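Dravau Stores Consolidation
Progress report to the Dredard Fund
Reporting period ending 27th January

1. Purpose of this report

This report covers the second stage of the grant for moving the Dravau tool and textile library from its three former stores into a single building. It sets out work done against the agreed plan, spending by heading, and matters on which the Fund's view is requested. Figures for stage one were submitted separately and are not repeated.

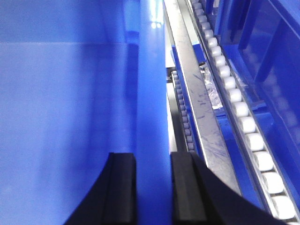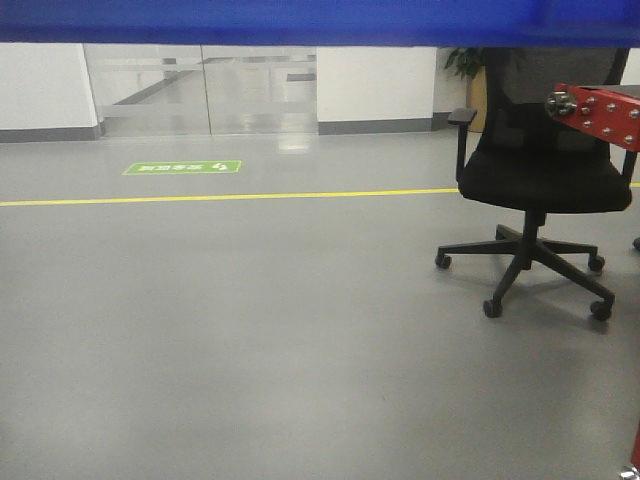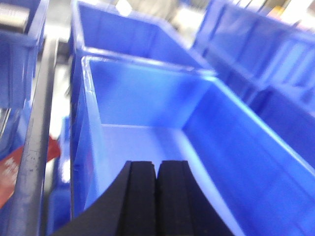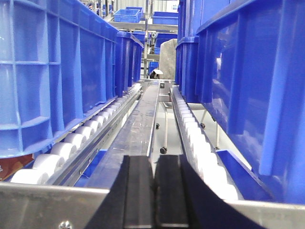
Indoor views. Second picture: grey floor and glass partition. Fourth picture: blue crates on the roller conveyors.

2. Catalogue

The old card index has been typed up in full. It used two numbering systems, one from the Zeleke lending scheme and one from the original Dravau collection, and the same number was sometimes given to two different objects. We found 59 such clashes. All have been settled by adding a prefix letter to the Zeleke entries, leaving the Dravau numbers as they were. Borrowers holding older receipts will still be able to return items against the printed number.

Descriptions remain uneven. Hand tools are well covered, with maker, length and condition noted for most entries. Textiles are poorly covered. Many entries give only a word or two ("curtain, lined") and no measurements. A short form has been drawn up for measuring and recording fabric, and is being applied to each textile as it is unpacked. The work is slow, and the textile part of the catalogue will not be complete before May.

3. Condition checks

A sample of 125 items was examined for rust, moth and mould. The results were better than the stage one survey suggested. Surface rust was common on planes and chisels kept in the former cellar store, but deep pitting was rare. Moth damage was confined to woollen blankets from one shelf. These have been bagged and frozen, and will be inspected again before they are lent.

Mould was found on the canvas covers of the tent stock. The covers are not worth cleaning and we propose to write them off. The poles and pegs are sound and will be kept as spares.

Electrical tools have been held back from lending until each has a current safety test. Testing is under way. Items with perished leads are being rewired where the cost is below the replacement price, and otherwise withdrawn.

4. Lending service

Lending continued on reduced hours throughout the period. Demand for ladders, wallpaper tables and floor sanders was steady. Demand for garden tools fell, as is usual in winter. The waiting list for the carpet cleaner remains long, and a second machine has been priced but not ordered.

The late return rate rose slightly. We attribute this to the change of address, which was announced by letter and on the website but not on the receipts themselves. Receipts now carry the new address and a small map. The charge for late return has been suspended until borrowers have had time to adjust.

5. Environment

Temperature and humidity have been logged at two points in the textile room. Humidity stayed within the agreed band except during one wet spell, when it rose above the upper limit for 2 days. The cause was a vent left open after painting. The vent has been fitted with a stop and the decorator informed.

The Fund asked whether a dehumidifier would be needed. On the present readings we do not think so, but a full spring's data would give a firmer answer.

6. Spending

Spending is below the forecast. The underspend lies almost wholly under staff hours, where the catalogue post was filled later than planned. Packing materials went over budget – acid-free tissue rose in price between the quotation and the order – and the excess was met from the contingency line. No other heading departs from the plan by more than the permitted margin.

We ask for permission to carry the staff underspend into stage three, where it would pay for the extra hours on the textile entries described in section 2.

7. Risks

The lease on the former cellar store has not yet been ended. The landlord has asked for the shelving to be removed and the walls made good, and one quotation has been obtained. A second is awaited. If the work is not finished before the next rent date, a further quarter will fall due, for which there is no budget line.

The catalogue software is supported by its supplier for the present version only. A change of version would require the prefix letters to be checked again. We have asked for notice in writing of any such change.

8. Work planned for stage three

Complete the textile measurements.
Finish electrical testing and publish the list of tools available for loan.
Clear and hand back the cellar store.
Restore full lending hours.
Review the late return charge.
Carry out a borrower survey, with a target of 100 replies.

The draft survey questions are attached as Annex B, and the spending table as Annex A. Comments on the survey wording would be welcome before it is printed.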